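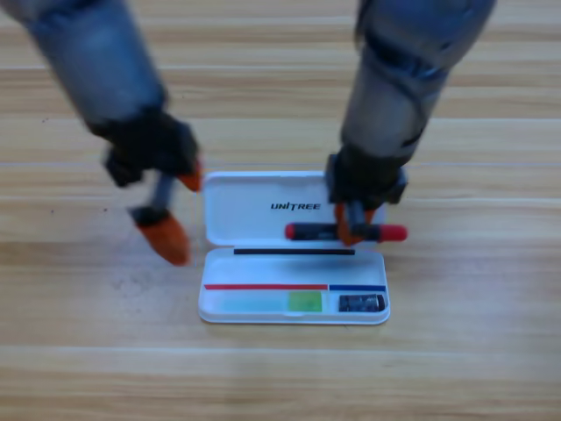 Two robotic arms over an open plastic case on a wooden tabletop.

Drinks and Service > Part 2 > Chapter 5

Contents Previous Next Glossary

Monday, November 4, 2019
By the Kundus Course Team

Chapter 5: Bitterness in the Glass

Bitter is the taste most of us have to learn. Small children pull a face at it, and plenty of adults still do, yet so many of the drinks people love best lean on it: tonic water, black coffee, pale ale, a good vermouth over ice. What a wonderful puzzle to start with!

In this chapter we look at where bitterness comes from and how a bartender can steer it. Roots, barks, peels and flowers all play a part, and each one behaves differently once it meets alcohol. Gentian comes on strong and stays. Orange peel is softer — it brings oil and perfume along with the bite.

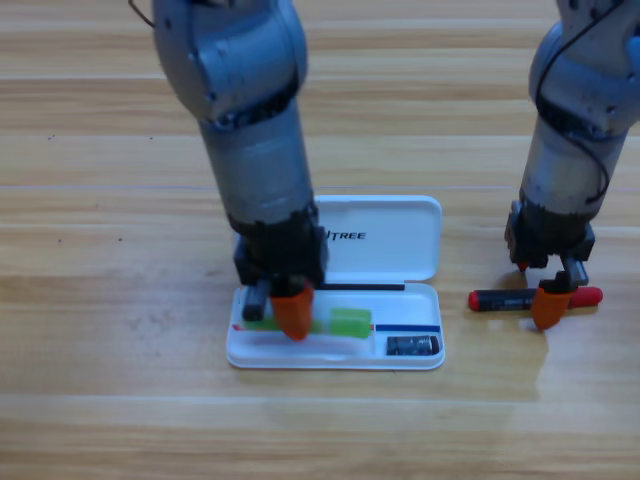 5.1 Tasting for Bitterness

Pour two small glasses of plain tonic water. Stir a tiny pinch of salt into one of them and taste both, slowly, with a sip of still water in between. The salted glass should seem rounder and a little sweeter (try it on a friend without telling them which is which, it's great fun).

Now think about how long the taste stays with you. Some bitter drinks are gone in a moment, while others hang around at the back of the tongue well after you swallow.
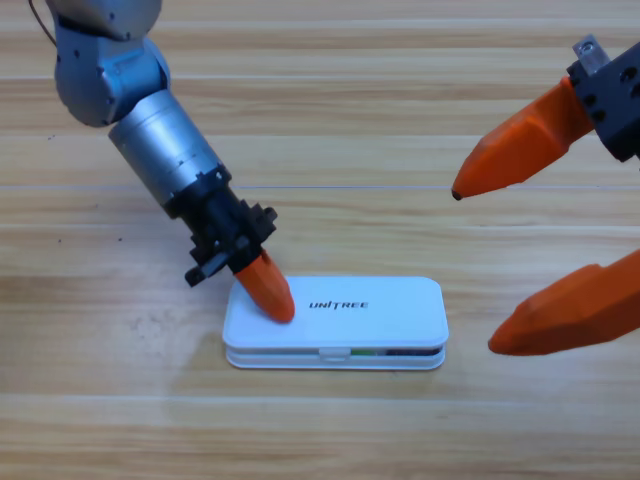

That lingering part is called the finish, and it matters a great deal when you pair a drink with food. A long, bitter finish can freshen the mouth after fatty cheese or fried fish — but it can flatten a delicate dessert. Keep your tasting notes handy, as we will use them again in section 5.2.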